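Last updated: May 20, 2024

Section 7. Filing and Tracking a Public Records Request in Orkby

Welcome to the fun part! Your Orkby account is set up, and you're ready to ask an agency for its pollution permits, inspection reports or discharge data. Groups in the Somo network have filed 261 requests this way, many of them by people who had never written to an agency before.

Before you begin, have the facility name and the permit number ready. Old permits often carry a three-digit number, such as 605, and newer ones have four.

1. Open Requests and choose New.
2. Pick the agency from the list. If yours is missing, type its mailing address by hand.
3. Enter the facility name exactly as it is spelled on the permit.
4. Describe the records you want, with a start and end month. Short and specific works beautifully here — "monthly discharge reports for permit 1242" is plenty.
5. Select Preview, read it through once, then select Send.

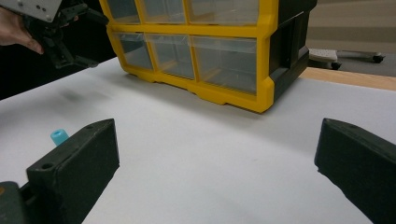
Can I ask for records from two agencies in one request?
Each agency needs its own request, but you can select Duplicate on the first one and just change the agency name.

Note: Orkby starts the response clock when the agency confirms receipt. Until then the request shows as Waiting.

Caution: Agencies may publish your request along with your name. Leave out home addresses, health details and the names of neighbors who spoke to you in private.

Logging the reply

6. When files arrive, open the request and select Add Reply.
7. Upload every page, including the cover letter. Blacked-out pages count too!
8. Mark the reply Full, Partial or Refused. Partial and Refused both open the appeal form, with the deadline already filled in.
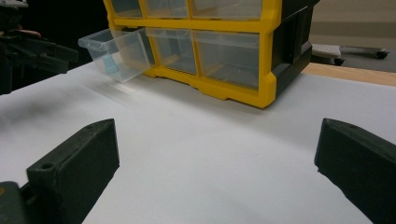 Fig. 7-2. Work surface and drawer organizer.

9. To share the reply, turn on Plillby Sync under Settings. Partner groups, including the river team in Cáceres, will see it the next time they log in.

Note: Sync leaves drafts alone, so an appeal you're still writing stays on your own account until you send it.

Contact the Orkby help desk | © 2024 Somo | Back to top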